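Term Project Report: A Low-Cost Tabletop Arm for Pick-and-Place
Eun-ji Wi
Shared workshop, Felgate building
Submitted Monday, April 13, 2026

1. What the project was

The assignment was to build a machine that does one household task without a person steering it. I chose picking up a small object and setting it down somewhere else. The arm was built on the back bench of the Felgate workshop and at my kitchen table, using hobby servos, printed brackets, and plywood. I named it Totetti in the first week and the name is used in the rest of this report.

The target was to pick up an apple from one marked spot, carry it to a second marked spot, and let go of it there. Work started in September with the base and the shoulder joint. The gripper came last and took the most time.

2. The base and joints

The base is a square of plywood with a turntable bearing screwed to the top. A servo under the board turns the bearing through a printed gear. The first gear had teeth that were too shallow and it skipped whenever the arm was stretched out. I printed it again with deeper teeth and a thicker hub, and it has not skipped since.

The shoulder carries the most weight, so it has two servos working together. They have to be mounted as mirror images and one of them has to run backward in the code. I got this wrong the first time and the two servos pushed against each other until one was too hot to touch. After that I tested every joint with the horns off before connecting anything.

Full reach from the center of the base to the gripper is 37 centimeters. I wanted more, but the shoulder sagged at anything longer. A spring from a desk lamp helps hold it up. The spring hooks over a bolt on the upper link and can be taken off by hand.

3. Control

The servos are driven by a small board that talks to my laptop over USB. The program is a list of positions, called a script in the code, and the arm moves from one to the next. Each position stores an angle for every joint and the time allowed for the move. There is no camera on the build. If the apple is not on its mark, the arm closes on air.

To find the positions, I wrote a page with one slider per joint and moved them until the gripper was where I wanted it, then saved the numbers. This is slow but easy to understand. The finished script has 11 positions.

4. Simulation

Before running a new script on the bench I wanted to look at how bigger arms approach an object, so I spent part of the term with a simulated household setup.

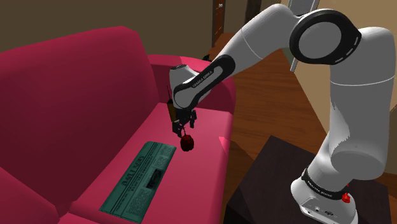 Totetti's approach path was the part I changed most after working in simulation. My early scripts brought the gripper in from the side, low over the bench, and the outer finger usually bumped the apple before the fingers were lined up. The simulated Franka arm is mounted on a stand beside a sofa, and its forearm reaches across with the gripper pointing down and the apple held between two narrow fingers, clear of the cushion. I rewrote my script along the same lines. The arm now stops above the mark, comes straight down, closes, and goes straight back up before the base turns. This added two positions to the script and made the whole run longer, but the bumping stopped.

Height was the other thing I took from it. With something lying flat near the target, like the newspaper on that seat cushion, a gripper that travels low can drag it along. I put a folded paper next to my own pickup mark and raised the travel height until the fingers passed over it with room to spare.

Some of it did not carry over. My wrist has only one joint, so the gripper cannot stay vertical over the whole reach. It is vertical at the pickup mark and leans outward a little at the drop mark.

5. The gripper

There were 3 versions. The first had printed fingers with flat faces, and the apple rolled out of them. The second had curved fingers that held the apple well but only one size of apple. The third goes back to flat fingers and adds a pad of foam drawer liner to each, held on with double-sided tape. The liner came from Nedine, the housewares store on the corner, and the same roll has lasted through the whole project.

The servo in the gripper is strong enough to bruise the fruit. I limited it in code by stopping it a few degrees before fully closed. I also switched to a small apple, which is lighter on the shoulder and leaves more room between the fingers.

Đặng, who has the bench next to mine, lent me a luggage scale so I could weigh what the shoulder would lift. The arm stalls well before the servo rating says it should. I think the printed brackets are bending and using up part of the travel.

6. Results

I ran the final script 58 times over two evenings, putting the apple back on the mark by hand after each run. A run counted as good if the apple was picked up, carried, and released inside the chalk circle at the drop mark. Of the 58 runs, 47 were good and 11 were not. In most of the bad runs the apple slipped on the way up. In the others it was released correctly and then rolled out of the circle.

The slipping got worse late in each evening. The tape under the foam had started to creep, and pressing it back down fixed it for a while. Gluing the pads would be better but makes them hard to replace.

7. What I would change

The shoulder brackets should be aluminum. I have the drawings done and the workshop has stock in the right thickness, but the drill press was booked through the end of the term.

I would add a switch between the fingers so the program knows if it is holding anything. At present it carries on with the script either way. I would also make the drop mark a shallow dish, which would take care of the rolling.

The script files and bracket drawings are on the workshop computer in the folder with the arm's name. The wiring diagram in that folder is out of date for the gripper servo, which now has its own power lead.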